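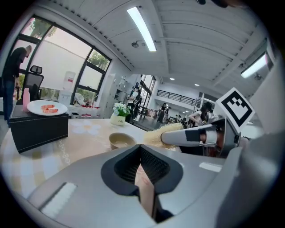 The Night Shift at Larlow

The doors of the old Larlow cannery open at 7 p.m., and by 7:15 the first group of the night is already arguing over a ledger.

This is "The Prarell Account," an immersive theater piece that has been running in the cannery since March. There are no seats. Audience members, 76 at each performance, are hired as temporary clerks for a shipping company called Prarell and handed a time card on the way in. What they do after that is mostly up to them. Some spend the evening sorting letters. Others follow an actor up three flights of stairs and miss the main story completely.

Nobuhle Matlala wrote the show and directs it. She worked for years in regular theaters before she got tired of watching people check their phones in row M.

"I wanted them to have a job," she says. "People pay attention when they have a job, even a fake one."

The script runs to 227 pages, most of which any one visitor will never hear. Nine actors play the permanent staff of the company, and their scenes overlap across two floors. On the night I went, I was assigned to the mail room, where a supervisor named Mr. Iyer complained about my handwriting and then asked me to hide an envelope in my jacket. I carried it for an hour. A woman in the elevator finally asked me for it, and I still don't know if I should have given it to her.

The building does a lot of the work. It has low ceilings, iron doors and a loading dock that lets in cold air whenever someone opens the shutter. Matlala first looked at the space for a different project, a short piece set on a ferry, and dropped that idea after one visit. The cannery had been used for storage and the office partitions on the second floor were still standing. Her company, Flullon, rented it for six months and has since extended the lease. 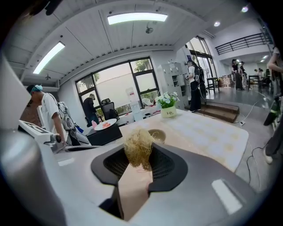
Kgomotso Oosthuizen designed the set and the props. Every drawer in the building opens, and most of them have something inside. She typed more than 100 letters for the mail room and has had to replace a good many of them, as visitors like to take one home.

"We tried asking them not to," Oosthuizen says. "Now I just make extra on Mondays off." She laughs. "The ledgers are chained down, though."

Tickets are $76, which includes one drink in the company canteen. The canteen is part of the show, and the conversations at the next table are worth listening to. Larger groups are split up at the door, so couples who want to stay together should say so when they arrive.

The second half is weaker than the first. Once the company's secret comes out, everyone is herded to the loading dock for a long speech, and after two hours of wandering it's hard to stand still. Matlala knows this and has cut the scene twice. A new version goes in next month.

She is also planning a second production, in a larger building with room for 300 people a night. She won't say where it is. The clerks, she says, will be getting a promotion.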